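Teaching by demonstration (robotics)

Teaching by demonstration, also called show-and-do, is a way of giving a robot a task without writing the motions out in code. A person performs the task with the robot, the robot's joints are recorded, and a program learns from the recordings.

Methods

Two main ones. In hand guiding the arm goes slack and the teacher moves it directly. In remote control the teacher works a second, smaller arm or a handheld controller — slower to learn, but keeps hands out of the camera view. Some labs mix the two.

Common tasks

Usually small and dull. Block sorting is the standard starter: colored cubes go into a basket or tray, start positions get changed between runs. A run can be saved as one long recording or cut up by cube. 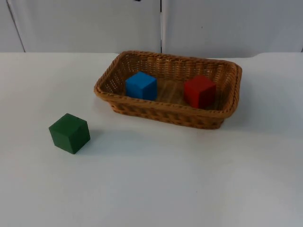 Block sorting with a wicker basket. Blue and red cubes in, green still on the table.

Data sets

The Ferirus set has 3,977 recordings of basket and tray tasks, most done by remote control. Gornico is much smaller, 186 recordings, all hand guided. Both store joint angles and gripper state together with video. Formats differ, so they need converting before joint use. Clurus, a free tool, handles both but drops the force readings.

Problems

Teachers differ in speed and habit, and the robot picks up the pauses too. Failed grasps are somtimes deleted, sometimes kept and labeled — no agreed rule. Lighting changes also hurt.

See also

Remote operation
Hrnčiar controller
Imitation learning

Page last edited Mon 9 March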